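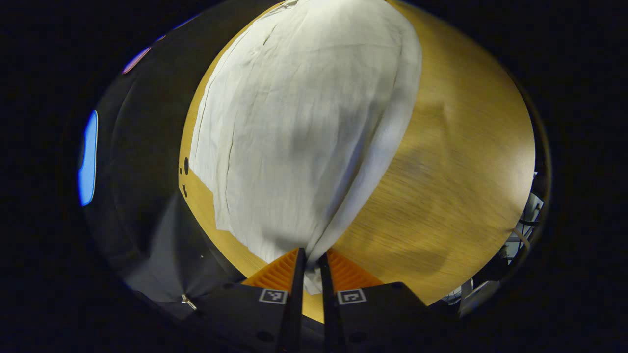

# Will folding with grippers change our jobs in the laundry?

**Posted by a user from Kavanagh, 31 January 2019**

I work in the folding room at Otex. We do 300 pieces of thin white cloth in a shift. Now we hold a gripper with two fingers for part of the day and pinch the cloth with it on the table, so that a machine can learn the fold later. My wrist is tired and I am slower than by hand. The supervisor says nobody loses hours before the end of February. What happened in other places after this?

**Isorora**

We had it two years ago. The machine took the flat pieces. Thin cloth with wrinkles came back to us, also everything with a thick hem. Two people moved to checking and packing, same pay. I find checking more boring, but my back is better. For the wrist, ask to change task after roughly 15 minutes. Ask also if your slower count with the gripper is compared with your hand count. With us it was, until we complained. Get the answer about hours on paper.

**Burkesier**

Depends on the boss. Ours bought the machine and it is mostly standing.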